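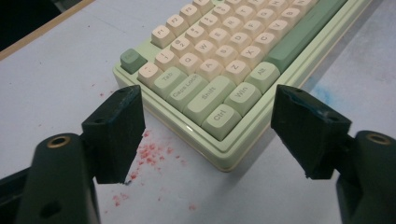

# How do I stop a mechanical keyboard sounding hollow (and is it worth changing the switches)?

**posted by trirness_typist**

I've fallen head first into keyboards this autumn and I'm loving it, but I've got a sound problem I can't work out.

Mine came second-hand in October. It feels lovely to type on, miles better than the flat thing I had from work, but every key gives off a sort of empty plastic ring, like tapping a biscuit tin. The space bar is the worst. When I hit it there's a clack and then a rattle just after, and my other half can hear it through the wall when I'm up writing at 7 in the morning.

Things I've tried so far:

- putting it on a folded tea towel (better! but it slides about and looks daft)
- taking the keycaps off and cleaning everything underneath, which got rid of a horrifying amount of toast
- pressing more gently, which lasted until I got to a good bit in the story

I've been reading about foam, tape, grease, new switches, new plates, and every page assumes you already know what the last page said. I have a budget of 30 quid and one free evening. The switches do pull out, I checked with the little wire tool that came with it. What would you do first? And does grease go on the switches or on the wire bits under the space bar, or both?

I write a lot, by the way. There was a stretch last month when I did 3000 words a day and my hands were perfectly happy, so I really don't want to change the feel too much. Only the noise.

---

**gikitz_mum**

get a desk mat. mine was a tenner from the market and it sorted most of it out. the big ones that go under the mouse as well are best

---

**oldswitchbox**

Oh, welcome, you're in for a treat! The second-hand ones are often the most fun to work on because you don't mind taking them to bits.

You've got two separate noises there, and I'd deal with them separately.

**The rattle on the space bar** comes from the stabiliser. That's the wire under the long keys that keeps both ends going down together. If it's dry, the wire knocks about in its plastic housing and you hear it every single time. Enter, Backspace and the Shift keys can have the same trouble. Do this first, it costs next to nothing and it's the biggest single improvement you can make to any board.

1. Unplug the keyboard.
2. Pull the space bar off with the wire keycap puller, lifting a bit at each end in turn so you don't bend anything.
3. With a small brush, work a little thick dielectric grease in where the ends of the wire sit inside the housing.
4. Push the stem up and down twenty or thirty times with your finger.
5. Space bar back on, have a listen. If there's still a tick on one side, put a touch more on that side only.

Go easy. A cotton bud is too big and leaves fluff. I use a child's paintbrush with half the hairs cut off, and a syringe with a blunt tip if I can't get in from the top. Too much grease and the space bar comes up slowly, which is maddening when you type fast, and then you've got to clean it all out with kitchen roll and start again (ask me how I know).

**The hollow ring** is air in the case, and possibly the case touching your desk. Your tea towel has told you that already! Foam in the bottom of the case is the usual cure. You can buy a sheet cut to fit, but I've used plain craft foam from the Nuso shop in town, 2 mm thick, and I couldn't tell the difference from the fancy stuff. You have to open the case for this. Some unscrew from underneath (look under the rubber feet, there's nearly always a screw hiding there) and some are held with plastic clips around the edge. For clips, slide an old loyalty card along the seam and be patient. Take a photo before you lift anything, and watch out for a short cable joining the USB socket to the main board.

Don't stuff it full. The foam should lie flat and the case should close without being squeezed. If you've got to lean on it to get the screws in, take a layer out.

The tape thing you've read about is real too. It's a couple of layers of masking tape on the back of the circuit board, and it takes the high, pingy edge off the sound. Costs pennies and peels off again if you hate it. I'd do it the same evening while it's open, but listen to it with only the foam in first so you know what each bit did. That's half the fun!

As for new switches, leave them for now. You like how it feels, and a full set would eat your whole budget. If you get the bug later you can grease the ones you've got, but that's with a much thinner lube than the stabiliser stuff, and it's a long job with a podcast on.

---

**bensaid_lane**

Agree with oldswitchbox on nearly all of that, only I'd do the desk mat before opening anything. Gikitz_mum is right, it's a big change for little money and you can keep it whatever board you have next.

One more to check: switches that aren't pushed fully home. After a clean it's easy to leave one sitting slightly proud, and it'll sound different from its neighbours. Run a finger along each row with the caps off. If one won't go in, pull it out and look for a bent pin. They straighten with tweezers, very gently.

My own total was 21 quid including grease I'll never get to the end of. The neighbours' baby now sleeps through chapter twelve.

---

**trirness_typist**

Did the stabiliser this evening and oh my word. The rattle has gone completely and the space bar makes this lovely soft thock. I sat there pressing it for ages. I had slightly too much on the left side and it was a bit slow coming up but wiped some off and it's fine now.

Mat is ordered. Foam next week, once I've found where the screws are. Would two layers of tape be enough to start with, or three?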